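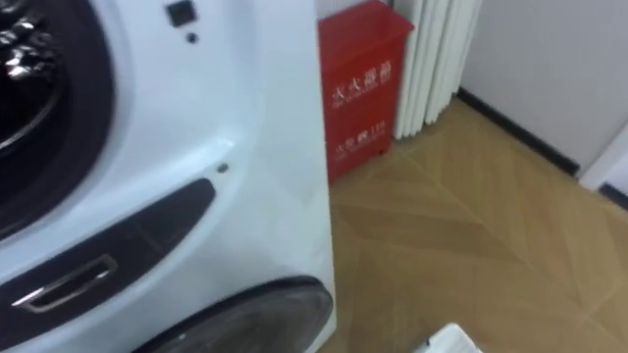

Trygve Isaksson wrote back after our last report that he would sooner hear about one chore done properly than ten done in a demo, and he asked whether a machine can yet be trusted with a household's washing from start to finish. It was a fair question, and we have spent most of the spring on it (with a good deal more time on laundry than any of us expected when we applied to Norkerance!).

The short answer is no, though we're a lot closer than in the winter. Since the last payment we have run 147 full attempts at a wash: open the door, load, close, start, and later unload. Of these, 9 went through with no person stepping in. I know that looks small on paper, but in the previous period there were none at all, and the last four of the nine came in a single afternoon, which cheered everyone up enormously.

Loading is now the easy part. Shirts, towels and even a duvet cover go in without much fuss. Doors are still our great trouble. Dark glass throws back bright streaks of light, and Dromis, our planning software, tends to misjudge how far away such a surface is, so the arm stops short or pushes when it ought to pull. Handles set into the front panel are harder again than the kind that stick out. Liyanage, the newer grasping module, does better because it feels its way along the edge, but it is slow, and a person would have had the load in and the kettle on by then.

Unloading is somewhere in between. Socks get left behind in the fold of the rubber seal, and we have no good way yet of checking for them.

On money, we are within budget apart from fingertip pads, which wear out faster than we had planned. We would like to move 4000 from the travel line to cover them, and would be grateful for a yes or no before the end of May so that we can order in time.

Next we mean to try the same chore on washers the system hasn't met before, and to begin folding with Sirenano, starting with towels and leaving fitted sheets well alone for now.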